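Why I'd Still Buy the Used Minivan

I've been car shopping again, and I have opinions. My old wagon finally hit the point where the repair estimate was bigger than the number on the trade-in form, so for most of November I spent my lunch breaks on dealer lots, getting into and out of things with sliding doors. I don't even have a big family! I have one kid, one very large dog and a bad habit of saying "sure, I can haul that."

My opinion, since you're reading an opinion column: the lightly used minivan is the best deal on any lot, and people walk right past it to go look at a crossover that holds less and costs more. At Pullthorpe Motors I watched three couples do it in the time it took the salesman to find a set of keys. The crossovers get the front row and the balloons. The vans are around back by the car wash.
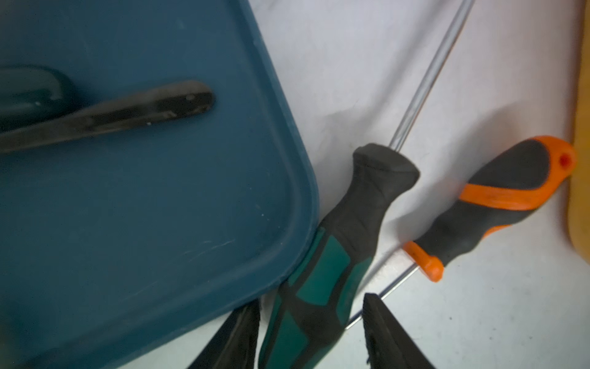

My sister-in-law thinks I'm wrong about all of this, and she wrote me a long message to say so. She says a van is a pain to park downtown, the tires on hers wore out way before she expected, and if you only carry three people most days you're dragging empty seats around for no reason. She'd take a small hatchback and rent something big twice a year.

Okay, that's fair, and I did the math on it. The rental place by me, Rundus, wanted 439 dollars for a long weekend in a van, and that was before they started in on the insurance. Do that a couple of times a year and you've paid for a good chunk of your own tires. Plus you have to plan for it, and the times I need the space are never the times I planned for. Somebody calls at 4 p.m. with a free couch and you either have the room or you don't.

What does bug me is the way dealers sell these things. Every add-on gets talked about like the wheels will fall off without it. I got pitched a paint coating, a fabric coating and a set of all-weather mats for the price of a decent grill. The mats I wanted! I bought them online later, same shape, same little raised lip to catch the slush, and I paid 60 dollars. 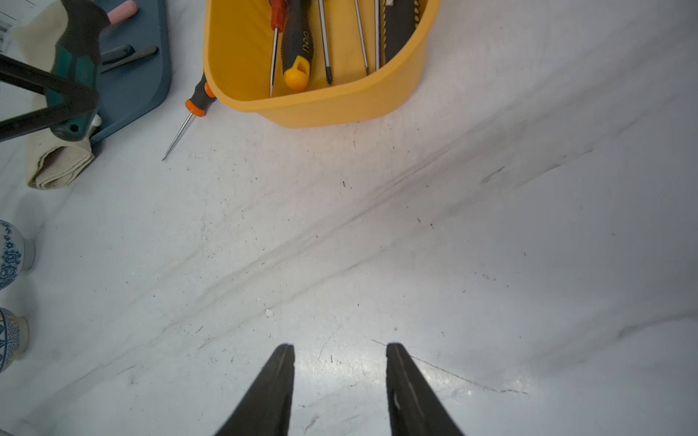 Around the shop

Then there's the screen business. The van I drove at Strebel Auto had a nicer display than my TV, and I had to go two menus deep to turn down the fan. Give me a knob. I want one I can find with a glove on, in the dark, with a dog breathing in my ear. The older van sitting next to it had four of them, and it was priced a lot lower, and guess which one I went back to look at.

I also think people should spend more on the inspection and less on the trim level. I paid 100 dollars to have an independent shop go over the one I liked, and they found a worn sway bar link and a sliding door track that was on its way out. The dealer knocked 800 off the price without much of an argument. Nobody on that lot was going to bring up the door track on their own.

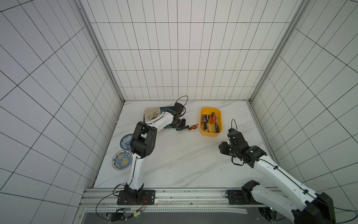

Should you get the inspection if the van is certified by the dealer? I would, every time, and if they won't let it leave the lot for an hour I'd go shop somewhere else.

I feel the same way about the test drive. Ten minutes around the block with the radio on tells you nothing. Take it on the highway, take it over the worst railroad crossing you know, and fold every seat at least once, especially the back row. I tried one where the third row needed both hands and a knee, and I could picture myself doing that in the rain with groceries on the ground next to me (no thanks). Open the sliding doors from the inside, too, and with the key, and with your elbow.

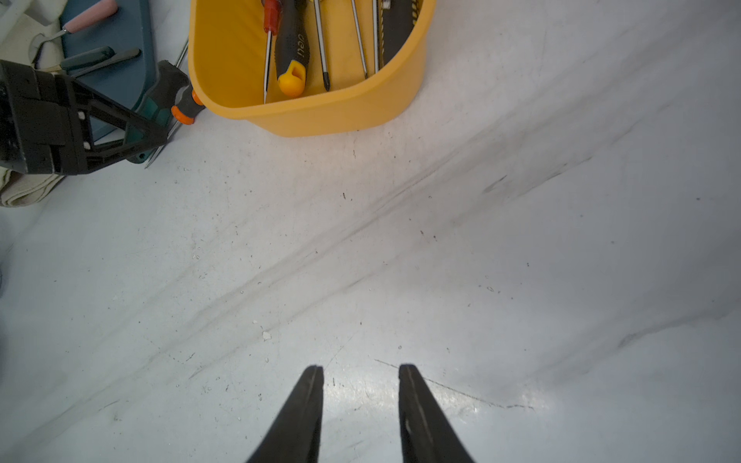
And bring the stuff you really carry. I brought the dog crate. The salesman gave me a look, but it turned out to be the most useful ten minutes of the whole search, because it slid into the older van with room left over and wouldn't clear the opening on the fancy one. The brochure had cargo numbers for both and I'd have picked wrong going by those.

So I signed for the older one, knobs and all. It's beige. My kid has already found the cup holder that fits a milkshake, and my sister-in-law has asked to borrow it for a dresser.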